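Milent Community Room – how we're getting on, July

Hello Pauline,

You asked for a page or so on where the money has gone and what state the room is in, so I've put the kettle on and I'll try to keep it in some sort of order.

The big job was the tables. When we took the room over from Kekomano we inherited 13 of them, all different heights and most with years of glue, paint and biscuit on top. We've sanded and painted the ones worth keeping and passed five on to the allotment people, who wanted them for potting and weren't fussy about wobbles. The remaining eight are all the same height now, which sounds like a small thing until you've tried cutting a length of curtain fabric across two that aren't!

Spending so far comes to £249 on paint, sandpaper, table feet and coverings. I had put the feet down as a separate line in the original budget and then bought them in the same order as the paint, so you'll see them together on the receipt from Plistance. I can split them out if your accounts lot would like it that way.

We did have a wobble over colours (sorry). Mrs Tamošiūnaitė, who runs the sewing afternoons, was very keen on something dark so that it wouldn't show the marks. The card-making group wanted white because they're forever losing scraps and bits of thread. We tried both for a fortnight and white won, mostly on account of the light. The windows are on one side only and by four o'clock the far end gets quite gloomy, and a pale top does help a lot with that. The sewing group have come round to it, although I've promised them a dark cloth of their own for working on pale fabrics and I still owe them that.

So the rule at the end of each session is that everything comes off the tables and goes back in the cupboard. People grumbled to start with. Then they found they could walk in and start straight away without shifting somebody else's half-finished project, and the grumbling has mostly stopped – the jigsaw people are holding out, and I've given them a board that slides on top of the cupboard.
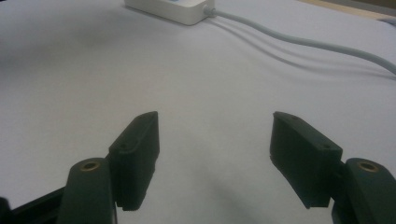 The cupboard itself still needs work. Three of the shelves are fine and the bottom one sags badly, so at the moment it only holds the wool. I've had a quote for a new one and it's more than I'd like to pay for a plank, so I'm going to ask at the timber yard before I come back to you about it.

Two other things are outstanding. The blind on the middle window is stuck halfway and I haven't found anyone willing to go up the ladder. And the labels for the drawers are printed but not stuck on, as we keep changing our minds about where the scissors live.

Next on the list is lighting for that gloomy end. I'd like to try a couple of clip-on lamps before we spend anything on proper fittings, and I think there's enough left in the pot to cover them. If you'd sooner we held that back for the shelf, let me know and I'll wait.

You're very welcome to come and have a look. Afternoons are best, any time after two, and there's usually cake.

All the best, and thank you again to Pauline Entwistle's whole team for being so patient with my paperwork!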